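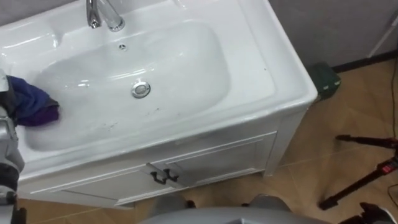 Figure 6-1. Cloth held against the inner left wall of the basin.

6.2 Basin Wiping Routine

The Ekgate basin package runs on any Roltby humanoid with the Murkance hand controller installed. Complete the arm calibration in Section 4 before starting.

1. Park the robot facing the vanity, with the cabinet doors fully closed.
2. Open the Batista console and select Tasks > Bathroom > Basin.
3. Set the standoff between the body shell and the cabinet front to 200 mm.
4. Place a folded cloth in the gripper and press Close. The cloth may bunch up.
5. Set contact force to 10 N. Do not exceed this value on ceramic tops.

CAUTION: Keep the faucet lever inside the marked no-contact zone. The wrist can strike the spout if the zone is left at its default size.

6. Press Start. The arm moves to the rim first and waits for a stable force reading.
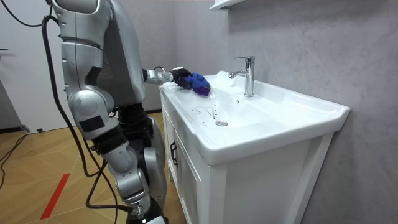
7. When the reading settles, press Continue. The left wall is wiped before the basin floor.
8. To stop at any point, press Hold. The arm lifts clear and keeps its grip on the cloth.

Note: Route power and network cables behind the legs. Error 2990 means the base has moved since calibration; repeat Section 4.

6.3 Surface Check

Retract the arm until the whole basin is in the head camera view, then press Inspect. Set the hold time to 1000 ms. Glare from overhead lights can hide faint smears. If marks remain near the drain, select Repeat Floor Pass. 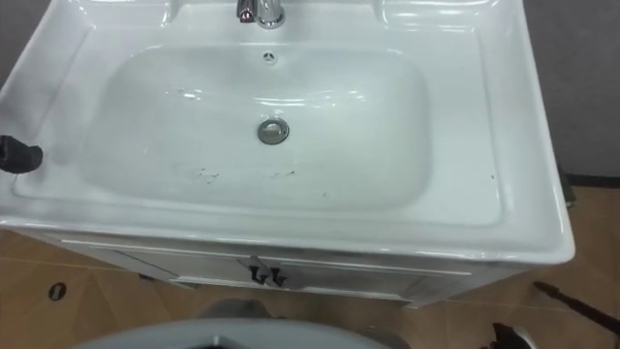
Figure 6-2. Head camera view for the surface check, with marks on the basin floor.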